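Foltavby Arena

Category: Indoor arenas | Basketball venues | Sports and recreation

We use cookies to remember your settings and to see which pages are read most. By continuing to browse you accept our cookie policy.

Foltavby Arena is an indoor basketball venue in the town of Foltavby. It seats nearly 2000 people for league games and is the home floor of the Foltavby Herons, who have played there since the building opened. It is one of the loudest small gyms in the regional league, and visiting teams have long treated a win there as something to brag about. The building is also used for school tournaments, summer camps and the yearly Jarnari Cup.

History

Before the arena was built, the Herons played in a school gym in neighboring Fedby, where the baseline ran so close to the wall that players on a fast break had to pull up early or hit the padding. Big games sold out days ahead, and fans who missed out would stand in the parking lot and follow the score by the noise.

The town picked the site of a closed lumber yard by the rail line, and the old brick gateway was kept as the main entrance. The first game was a wild one, a double-overtime win over Fedby in which the home side trailed for all of regulation and tied it on a put-back at the horn. Older fans still call the north basket "the lumber end," and it's the basket the Herons like to attack in the second half.

A new scoreboard and shot clocks were put in during a January break in the schedule. The Herons played only road games that month and came home to a full house.

Floor and layout

The playing floor is hard maple laid over a sprung base, and players tend to love it. The bounce is lively and even, right into the corners, where older floors often go dead. Seating runs along both sides, with a steep single bank of 1000 seats on the east side and a shallower bank on the west that folds back for practice. Both ends are open for standing fans. The front row on the east side is so close that inbounding there in a tight game is a real test of nerve!

There are 2 practice baskets on each side wall, used when the main court is split crosswise for youth sessions. The Vasilakis Room, on the upper level behind the east bank, holds 100 people and is used for team meals, coaching clinics and craft and kitchen classes when there is no game on.

The Jarnari Cup

The Jarnari Cup is a preseason tournament for club teams, played over one long weekend. Every team is promised at least two games, and the final is played under full league rules, with the stands open to anyone who can squeeze in. The style is fast and loose – coaches use it to try out young guards and odd lineups – and some of the best comebacks seen in the building have come in these games. Fedby holds the most titles, a fact its fans bring up often.

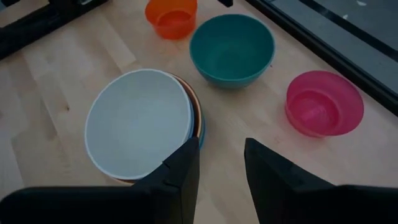

Bowls on a light wooden tabletop, among them a small orange one and a larger teal one.

Game-day traditions

Home fans stay on their feet until the Herons score their first basket. When the opening minutes are cold this can drag on for quite a while, and the roar when a shot finally drops is worth the wait. A brass band plays from the lumber end during timeouts, and its drum line carries on between quarters.

Access

The arena is a short walk from Foltavby station. Buses from Fedby stop at the brick gateway on game nights, and the last one leaves after the final horn, including when a game goes to overtime. Step-free seating is on the west side.

See also: Fedby School Gym; Foltavby Herons; Jarnari Cup

Last revised 2/16/22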